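Kullier Table Clearing Set

Read this before you train on it

Kullier is a set of 595 recorded episodes of a two-armed robot picking up dishes from a folding table. It was put together at Stustham to find out whether a policy trained on one room would hold up in another. We still don't know. The first results looked good, and we trust them less than we did in October.

What is in it

Each episode has head camera video, joint positions for both arms, gripper state and one line of text giving the task. The dishes are plates, bowls, cups, mugs and forks in several colors. Episodes start with the dishes set out and stop when the operator presses the pedal, whatever state the table is in by then.

There are 11 task lines. Several are close to being the same task in different words, so please don't report them as 11 skills. "Clear the bowl" and "pick up the bowl" were recorded by the same operators with the same motions, and a model that handles both has learned very little extra.

How it was collected

All episodes were teleoperated. Operators could redo a grasp as often as they liked, and they did, mostly on plates and forks. We left the retries in. Some people will want them as recovery data. We doubt they are worth much for that, as the operator often knew the first try was bad before the fingers closed, and backed off in a way no policy could learn from the video alone. 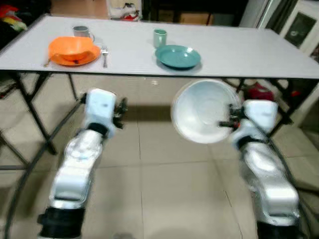
Bowls are the part we would lean on least. Operators picked up a habit of gripping them by whichever side was easy to see from the head camera, and the success label only asks whether the bowl left the table. It says nothing about whether the grip would survive being carried to a sink. A policy can score well here and still be no use in a kitchen.

Labels

Success was marked by the operator right after each episode. A second person checked 99 of them and changed enough that we no longer quote a success rate for the full set. The checked episodes are listed in checked.txt. Use those for evaluation, and treat the remaining labels as opinions.

Splits

The Grurnport split holds the episodes from the second room. It has the same table model and the same dishes, so calling it "unseen" is generous. The Zakharchenko loader reads both splits, but it drops the last second of each episode by default. Set trim to 0 if you care about releases.

Known problems

Gripper state lags the video in the older files.
Left arm use is low in most tasks.
Food scraps and spills were never labeled.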